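To the Clistholm Hall list,

Thank you for the many answers to my message about the upper floor. I try to reply to all of them in one letter, and I ask your patience if my English is a bit stiff.
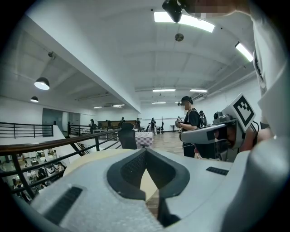 The main question is still the railing on the mezzanine, and what we do with the wooden top rail before summer. One member wrote on 2019-04-23:

> I am against painting the top rail. It is brown wood and it goes well with the floor. The black metal under it can be painted again if needed, but please leave the wood alone.
>
> Also, has somebody asked for a price for the floor? If we sand the floor and do not touch the rail, the two will look strange together. I would prefer to do both at the same time, or to wait with both.
>
> And please do not hang banners on the balusters again. The tape leaves marks.

I agree with almost all of this. The top rail should stay brown. I asked two firms for a price, Plernix and Namboodiri. Plernix wants 3,415 for sanding and oiling the upper floor, with the top rail included. Namboodiri wants 1,208 for the rail and the black metal only, and they do not do floors. Both prices are without tax.

Plernix needs the hall closed for 16 days, because the oil must harden. Namboodiri can work while the lower floor stays open, but the people upstairs would have to move down.

About the tape: I bought a cleaner from Fuko and tried it on one baluster near the stairs. It took the glue away, but I had to rub for a long time. If you want to help with the others, please bring a soft cloth. Do not use a knife, it scratches the paint.

Somebody also asked if the white ceiling is part of this work. It is not. For the ceiling we would need a scaffold, and its rent alone is more than 235 for each day.

Please write to the list before the end of April which of the two offers you prefer. If you cannot decide, write this also, so that I know you have read the message. I can send both offers as a file to anyone who wants to read the small print.

With kind regards,
the keeper of the upstairs keys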